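Gift boxes wanted for winter appeal

29/04/2025

Families in the Lodska area are being asked to fill a box for a child or teenager who will spend part of this winter in temporary housing.

The Eka Winter Box appeal is in its fifth year and hopes to collect 200 boxes by the middle of June. Last year it fell 22 short, and some of the older children received a voucher instead.

Organiser Inger Ravn said any small, sturdy box would do, as long as the lid came off easily. Shoeboxes are fine and can be covered in leftover wrapping paper.

"Start with something warm and something soft, then fill the gaps with little things," she said. "Roll the socks up tight and you'll be surprised how much room is left."
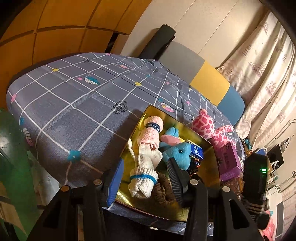

Rolled socks and a light blue plush toy in a gold-lined box.

Soft toys, beads, hair ties, coloured pencils and playing cards are all welcome. Food, candles and anything in glass can't be accepted. Clothing should be new – socks, gloves and beanies are the most useful, in any colour.

Elínborg Toft has packed 11 boxes for the appeal over the years and usually does it on the spare bed, where she can spread everything out first.

"I buy socks when they're marked down after winter and put them away," she said. "My granddaughter picks the toys."

Boxes should be left open, with the lid underneath, and marked with an age group. They can be dropped at the Botier Street library or the Omoregie Hall during opening hours.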